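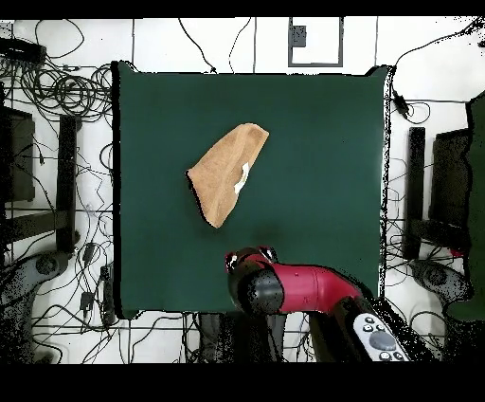

Folding Small Cloths on a Limited Work Surface
Project report, Household Textiles module
Jabari Muli

1. Background

The project compares ways of folding a single small cloth for storage in a shallow drawer. Most published folding guides assume a bed or a long table. Many student rooms have neither, and the folding gets done on whatever square of table is free. The report therefore limits itself to one small table with a green top, and to soft cloths with a raised surface, which hold a crease poorly and tend to open again.

Cloths of this type are sold for polishing and for wrapping cutlery. The supplier's sheet (Obura, item 704) recommends storing them flat. In a drawer shared with other items this is rarely possible, so a fold is needed that survives being pushed about.

2. Method

Two folds were compared. The half fold brings one edge over to the opposite edge, then repeats at a right angle. The wedge fold brings one corner across to form a triangle, then turns the side in so that the cloth ends in one broad end and one narrow end.

Each fold was made five times. The cloth was shaken out between attempts and turned over, so that an old crease did not guide the next one. The finished fold was pressed once with the flat of the hand, left alone for two minutes, and then lifted by its broadest edge. A fold was recorded as held if the layers stayed together during the lift.

The sewn-in label was kept on the outside. In early attempts it had been folded inside, where it made a ridge and pushed the upper layer up.

3. Results

The half fold held in two of five attempts. Failure always began at the second crease, where four layers meet and the pile of the cloth pushes them apart. The wedge fold held in all five, although its outline was less regular and no two attempts had quite the same shape.

The wedge takes up more drawer width at the broad end. Laid head to tail, a pair of wedges fits into a rectangle, which recovers most of the lost space. This was checked in a Dradesum drawer insert and again in a plain shoebox.
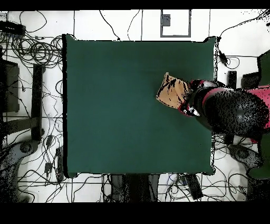 Does the colour of the table top matter when folding?
It has no effect on the fold, but a plain top in a different colour from the cloth makes the edges easier to line up.

4. Discussion

The results apply to soft cloths only. A crisp cotton napkin was tried on the Saturday after the main work and the half fold held without difficulty. Stiffness appears to matter more than size, but this was not measured.

Pressing was done by one person and the force was not controlled – a flat weight would have been better. Humidity in the room was not recorded either.

5. Further work

Repeat with a heavier cloth. Repeat with a fixed pressing weight. Test whether the wedge fold still holds after a week in a drawer that is opened daily.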